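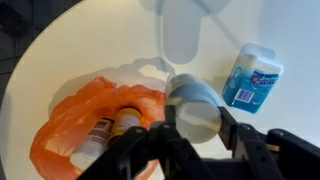
# Über uns

Flasalau ist ein Prüf- und Beratungsbüro für Trink- und Betriebswasser in Gebäuden. Wir nehmen Proben, bewerten Installationen und erstellen Gefährdungsanalysen für Eigentümer, Hausverwaltungen, Pflegeeinrichtungen und Gewerbebetriebe. Planungsleistungen und den Verkauf von Anlagentechnik bieten wir nicht an. Empfehlungen in unseren Berichten sind herstellerneutral formuliert.

Das Büro wurde von Adalberto Batista gegründet, der zuvor in der Inbetriebnahme und Einregulierung von Zirkulationssystemen tätig war. Heute arbeiten 14 Personen bei uns, davon neun im Außendienst. Die übrigen fünf sind für Disposition, Berichtswesen und Archiv zuständig.

## Arbeitsgebiete

### Probenahme

Die Probenahme erfolgt ausschließlich durch geschultes eigenes Personal. Vor dem ersten Termin in einem Objekt legen wir gemeinsam mit dem Betreiber die Entnahmestellen fest. Grundlage sind die Strangschemata. Liegen diese nicht vor oder entsprechen sie nicht dem Bestand, erstellen wir nach Begehung eine vereinfachte Skizze, die dem Betreiber überlassen wird.

Zum Standardumfang einer systemischen Untersuchung gehören:

- Entnahme am Austritt des Trinkwassererwärmers
- Entnahme am Eintritt der Zirkulation in den Trinkwassererwärmer
- Entnahmen an der Peripherie der Steigstränge
- Messung der Temperatur bei Entnahme und nach Erreichen der Temperaturkonstanz
- Protokoll mit Uhrzeit, Art der Armatur, Desinfektionsverfahren und Auffälligkeiten

Die Analytik führen wir nicht selbst durch. Die Proben gehen am Tag der Entnahme gekühlt an ein akkreditiertes Labor. Die Übergabe wird mit Uhrzeit und Transporttemperatur dokumentiert.

### Gefährdungsanalyse und Risikoabschätzung

Bei auffälligen Befunden untersuchen wir die gesamte Installation vom Hauseingang bis zur Entnahmestelle. Betrachtet werden insbesondere Stagnationsstrecken, nicht mehr genutzte Leitungsabschnitte, Wärmeübergang auf Kaltwasserleitungen, der hydraulische Abgleich der Zirkulation sowie Zustand und Absicherung angeschlossener Apparate. Der Bericht unterscheidet zwischen Sofortmaßnahmen, mittelfristigen Maßnahmen und Hinweisen ohne Dringlichkeit. Jede Maßnahme ist einem konkreten Bauteil oder Leitungsabschnitt zugeordnet.

In Altbauten mit mehrfach geänderter Installation ist der Aufwand vorab schwer einzuschätzen. Wir rechnen in diesen Fällen nach Zeit ab und vereinbaren eine Obergrenze.

### Langzeitmessung

Punktuelle Temperaturmessungen geben das Verhalten einer Zirkulation nur unvollständig wieder. Nachtabsenkungen, fehlerhaft eingestellte Pumpenlaufzeiten oder überströmende Mischarmaturen zeigen sich meist erst im Tagesverlauf. Wir setzen deshalb Anlegefühler mit Datenlogger ein, in der Regel an Vorlauf, Rücklauf und ausgewählten Strängen. Das Verfahren haben wir unter dem Namen Zumeo zusammengefasst. Es umfasst die Platzierung der Fühler, ein festes Messintervall und eine einheitliche Auswertung als Tagesganglinie.

Anlegefühler messen die Temperatur der Rohroberfläche. Bei Kunststoff- und Verbundrohren weicht sie je nach Wanddicke und Dämmung von der Mediumtemperatur ab. Die Rohrart wird daher in jeder Auswertung angegeben, und die Werte werden durch mindestens eine Vergleichsmessung am Auslauf gestützt.

## Betreute Objekte

Im Archiv führen wir derzeit rund 950 Liegenschaften mit mindestens einem abgeschlossenen Untersuchungszyklus. Der überwiegende Teil sind Mehrfamilienhäuser mit zentraler Trinkwassererwärmung. Hinzu kommen Sportstätten, Beherbergungsbetriebe und Einrichtungen der stationären Pflege.

Ein langjähriger Auftraggeber ist die Wohnungsverwaltung Georgiou, für die wir 22 Gebäude in einem gemeinsamen Terminplan betreuen. Die Bündelung hat sich bewährt, da Mieteranschreiben, Schlüsselübergaben und Probenlogistik für benachbarte Häuser zusammengelegt werden können. Für den Gewerbepark Zedemwood erstellen wir zusätzlich die Spülpläne für zeitweise leerstehende Mieteinheiten.

## Arbeitsweise

Jedes Objekt hat einen festen Ansprechpartner im Außendienst und eine benannte Vertretung. Wechsel teilen wir schriftlich mit. Berichte werden vor der Herausgabe von einer zweiten fachkundigen Person gegengelesen, die an der Begehung nicht beteiligt war. Abweichende Einschätzungen werden im Bericht kenntlich gemacht, sofern sie sich intern nicht klären lassen.

Messgeräte unterliegen einer internen Überwachung. Einstichthermometer werden monatlich gegen ein kalibriertes Referenzgerät geprüft, Datenlogger vor jedem Einsatz. Geräte außerhalb der festgelegten Toleranz werden gesperrt. Sind bereits Messwerte mit einem solchen Gerät erhoben worden, informieren wir den Auftraggeber und wiederholen die Messung ohne Berechnung.

Untersuchungsberichte erhalten Auftraggeber als PDF, Messreihen zusätzlich als CSV-Datei mit Zeitstempel. Auf Wunsch übergeben wir die Stammdaten der Entnahmestellen in einem Format, das sich in gängige Verwaltungssoftware einlesen lässt.

## Schulungen

Für Hausmeisterdienste und technisches Personal bieten wir eine eintägige Unterweisung an. Inhalte sind der bestimmungsgemäße Betrieb, die Durchführung und Dokumentation von Spülmaßnahmen, das Ablesen und Bewerten von Temperaturen sowie die Wartung von Rückspülfiltern und Sicherungsarmaturen. Die Teilnehmerzahl ist auf 20 begrenzt. Der praktische Teil findet an einem Versuchsstand mit zwei Steigsträngen statt, an dem sich ein fehlender hydraulischer Abgleich einstellen und messtechnisch nachvollziehen lässt.

Der nächste offene Termin ist für September vorgesehen. Inhouse-Schulungen sind ganzjährig möglich, sofern ein zugänglicher Technikraum vorhanden ist.

## Kontakt und Terminvergabe

Anfragen zu Neuobjekten bearbeiten wir gesammelt jeden Dienstag. Für ein Angebot benötigen wir folgende Angaben:

- Anschrift und Baujahr des Gebäudes
- Anzahl der Wohn- oder Nutzungseinheiten
- Art und Inhalt des Trinkwassererwärmers
- Anzahl der Steigstränge, soweit bekannt
- letzter Untersuchungsbefund, falls vorhanden

Bei Überschreitungen mit behördlicher Frist bitten wir um telefonische Meldung. Die Disposition ist werktags ab 7:30 Uhr besetzt. Den Laborbefund bitte vollständig mit allen Anlagen übermitteln, einschließlich der Probenahmeprotokolle.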